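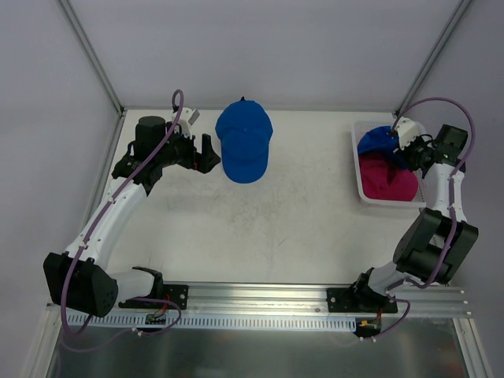

I went to the open day at Bimivar expecting a sales pitch. Most of what I got was two arms sorting caps into a basket, over and over, and I think more companies should show their work this way.

The hall in Prasertsri opened at 10 on Sunday. Roughly 55 people came through while I was there, many with children. The cap table drew the smallest crowd. A bigger machine near the door was stacking boxes at high speed, and people filmed it and moved on.

I stayed at the caps for 20 minutes. A cap is an awkward thing to pick up. It has a stiff brim and a soft crown, and it folds differently each time it lands in a basket. Twice an arm closed on nothing and had to try again. Anong Tanasarn, who was running the table, let it try again and kept talking to the kids in front. She didn't reach in to help.

My uncle started at a garment plant in 1959 and sorted finished pieces by hand. He would have beaten those arms easily, and I suspect most of the children could have too. I don't think that makes the demonstration a failure. A visitor who sees a miss has some idea of how far along the work is. A visitor who sees only the box stacker goes home thinking the whole job is done.

Kittipong Jaidee, who planned the day, told me there had been talk of leaving the caps out because they looked slow. I'm glad they stayed in — and next year I would put them by the door.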